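Dekker House walk-through: bedrooms, closets and laundry
Checked 20 May 2026
Floor area covered: 2176 square feet, both floors

I love doing this one. The kitchen check is mostly grease and expiration dates, but upstairs you get to poke around in corners that never see daylight, and we fixed four things before lunch! Items marked OK need nothing. Items marked FIX have a comment. If you live here, please read the comments for your own room and add yours below the section.

1. Smoke and CO alarms

1.1 Alarm in every bedroom – OK
1.2 Alarm in upstairs hall – OK
1.3 Test button sounds on each unit – FIX
Comment: The Trasent unit in the back bedroom chirped once and quit. New battery in, tested twice, loud enough to hear from the driveway. Lovely.
1.4 Date on the back under ten years old – OK
Comment: The hall one is getting close. I put it on the December list.
1.5 CO alarm near the furnace door – OK

2. Space heaters and anything that gets hot

2.1 Heaters unplugged and put away for the season – FIX
Comment: One was still plugged in next to the dresser in the front room. It's in the basement now, cord wrapped.
2.2 Three clear feet on every side of the baseboard heat – FIX
Comment: Curtains in the front room were touching. Hemmed with safety pins for now, real hem to follow.
2.3 Nothing hung to dry over a heater or lamp – OK
Comment: Huge improvement on last time. Sweaters, scarves, long knits, all of it belongs on the rack by the window. Spread them out, and turn thick ones over halfway through. If you're folding a big one, get a second person on the other end. It goes so much quicker.

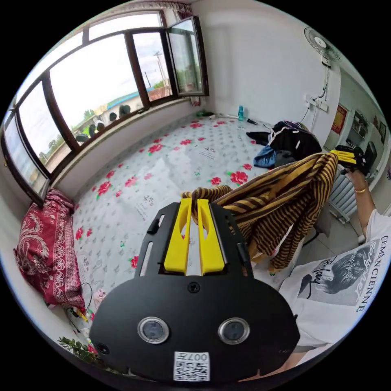 Wendell Boateng: Could we add the closet bulbs to section 2? Mine is a bare bulb and the top shelf comes up pretty close to it. I moved my blankets down, but the next person in that room won't know to do it.

Great catch, added as 2.4.

2.4 Closet bulbs covered, with a foot of space to the nearest shelf item – FIX
Comment: Two of the closets have bare bulbs. I'm swapping them for closed LED fixtures this weekend. The old fixture in Wendell's closet had a 300 watt limit printed inside, left over from who knows what, so please don't go by that number.

3. Outlets, cords and power strips

3.1 No cords under rugs – FIX
Comment: Reading lamp, front room. Rerouted behind the bookcase.
3.2 No strip plugged into another strip – OK
3.3 Outlet covers whole and tight – OK
Comment: The one by the stairs used to wiggle. New screws, very satisfying.
3.4 Strips have a working reset switch – OK
Comment: The Trunex strip in the study is my favorite thing in the house. Flat plug, long cord, sits right against the wall.
3.5 Window AC plugged straight into the wall – FIX
Comment: The little 4000 BTU unit was on an extension cord. Moved the unit to the other window, where it reaches.

4. Beds and ways out

4.1 Clear path from each bed to the door – OK
4.2 Window opens fully by hand, no tools – FIX
Comment: Painted shut in the back bedroom. Ran a putty knife along the sash and it slides beautifully now.
4.3 Nothing stored where it blocks the window – OK
4.4 Bed frame bolts snug, slats seated – OK
Comment: Please give yours a shake once in a while. A loose side rail is easy to tighten and a pain to replace.
4.5 Phone chargers kept off the bedding – FIX
Comment: I know, I know, it's handy. Nightstand or floor, please – not under a pillow.

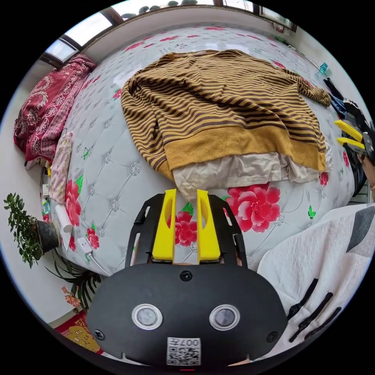
4.6 Escape ladder in the back bedroom closet – OK
Comment: We unrolled it out the window and it reaches the grass with a rung to spare. Rolled back up and hung on the hook.

5. Laundry

5.1 Lint screen clean – OK
5.2 Vent hose free of kinks, outside flap opens – FIX
Comment: The hose had a flat spot behind the dryer. Clollis Hardware had the rigid elbow in stock and it took me 30 minutes, including the part where I dropped the clamp.
5.3 Washer hoses free of bulges – OK
5.4 Detergent and bleach on the high shelf, caps on – OK

Still open: curtain hem, two closet fixtures, hall alarm in December.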